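Why does a wooden table have stripes?

Have you ever looked really closely at a wooden table? I mean nose-nearly-touching close! I did it when I was small (my gran thought I'd lost a biscuit) and I noticed that the top was made of lots of strips, like a big flat puzzle.

People call this butcher block. Long ago, butchers needed something tough to chop on, so they joined lots of pieces of wood together. The strips are glued side by side and squeezed hard in clamps until the glue has set.
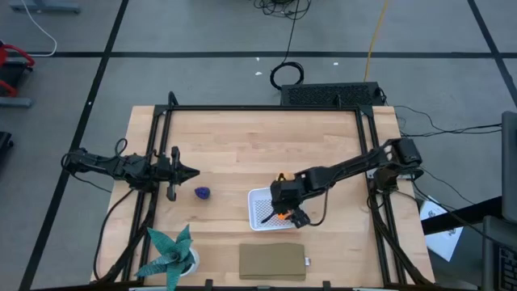

But why bother with strips when you could use one giant slice of tree? Well, wood moves! It soaks up a bit of damp from the air and swells, then dries out and shrinks again. A very wide board can bend like a crisp when it does that. Lots of narrow strips pull against each other, so the top stays much flatter.

You'll often find that the strips aren't all one colour either. Some are pale, some are a bit pink or brown, even when they come from the same sort of tree. I like that best of all. Go and find a wooden chopping board at home and see where one strip stops and the next one starts!

Comments

Harpreet Vachon: My class went round school looking for stripy tables. We found one in the library!

Uriel Zúñiga: Does a cricket bat swell up too?

Devendra Mishra: Our chopping board has bent like a crisp.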